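The Lamp on Plinth 29

The lamp had been in transit for nine days and Bushra Cheema had tracked it for all of them. It went from Tendale to the coast by truck, sat in a shed, went up in a plane, came down in the wrong city and was driven the rest of the way by a man who rang at ten past six in the morning to ask if there was a loading dock.

There was a loading dock. It was on the other side of the hall, behind the buses. She gave him directions in her pyjamas and then went to wake her brother.

Junaid was asleep on the fold-out with his shoes on. He had flown in the night before to help her set up, though he knew nothing about lamps. He drove a delivery route at home and had some holidays owing.

"It's here," she said.

"In one piece?"

"He didn't say."

The show was called Pliroreo and it ran every September in an old tram depot. There were 199 exhibitors that year. Most were firms with proper stands, carpet and a coffee machine. The rest were people like Bushra, who had been given a plinth each in the middle of the floor, painted grey and numbered on the side. Hers was 29. On one side of her was a kettle with no handle. On the other was a stool made by a company called Voicu, who had taken a plinth as well as a stand because they could afford to.

They cut the tape on the crate at half past seven. The shade was fine. The stem was fine. The base, a disc of cast aluminium she had paid a foundry $638 to pour, had a chip out of the rim the size of a thumbnail.

Bushra looked at it for a while.

"Turn it round to the back," said Junaid.

"It hasn't got a back. People walk around it."

"Then what do we do?"

She didn't know. She had drawn the lamp at her kitchen table over two winters. It had one joint, halfway up, and you could push the shade down to the desk or up to the ceiling with one finger and it would stay where you left it. There was no spring. The weight was all in the base and the balance was all in the joint, and she had got the joint right on the eleventh try. Zestwood, who made office furniture, had written to say they would be at the show and would like to see it. The email was four lines long and she knew it by heart.
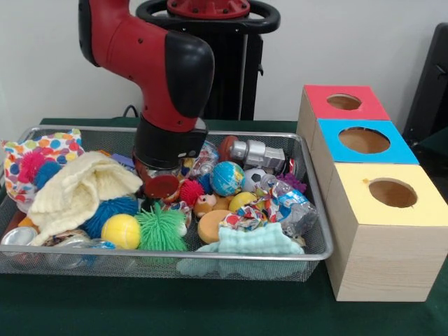

Junaid went out to find a hardware store. He was gone an hour and a half and came back with a tin of car body filler, two grades of sandpaper, a can of silver paint and a bag of egg sandwiches. He had done his own mudguard the year before, he said, and you could hardly tell.

"You could tell," said Bushra. "I saw it at Mum's."

"You could hardly tell."

They did it on the floor behind the plinth with newspaper underneath. He mixed the filler on the lid of the sandwich box and pressed it in with a butter knife. She sanded. A woman from the kettle came over and held the torch without being asked. By eleven the rim was the right shape again. By noon the paint was dry and it was the wrong colour, a bit too bright, like a new tooth.

The doors opened at one.

For the first two hours people looked at the stool. Bushra stood with her hands behind her and tried to have the right sort of face. A man asked her where the toilets were. A student drew the joint in a notebook and went away. An older couple pushed the shade up and down, up and down, and asked what it cost. She said $2385, which was what the prototype had cost her to make, because she had never worked out another number. They thanked her and moved on to the kettle.

"You should've said less," said Junaid.

"I know that now."

The woman from Zestwood came at twenty to four. She had a lanyard and flat shoes and she did not say who she was, but Bushra read it off the lanyard. The woman pushed the shade down with one finger. She let go and waited. Then she crouched and looked at the base, and went around it, and stopped at the rim.

"What happened here?"

Bushra had an answer ready about finishes. She had practised it in her head since noon.

"It got chipped on the way over," she said. "My brother fixed it."

The woman looked up at Junaid, who had silver paint on his ear.

"What with?"

"Car filler," he said.

She ran her thumb along the rim and back again. She asked how heavy the base was, and whether it had to be cast, and whether it had been tried in iron. Bushra said it had, and that it was too heavy to post. They talked about postage for ten minutes. The woman wrote something in a small book, took a card from the pile on the plinth and said somebody would be in touch, though it might not be until after the new year. Then she went over and sat on the stool.

"Is that good?" said Junaid.

"I don't know," said Bushra. "She never mentioned the joint."

"She used it, but."

He was right. The shade was down at the bottom, where the woman had left it – it hadn't crept up at all. Bushra put a finger under it and lifted it to where it had been. Junaid asked if she wanted the last sandwich. She did, and ate it standing up, and a man came over and asked her where the toilets were.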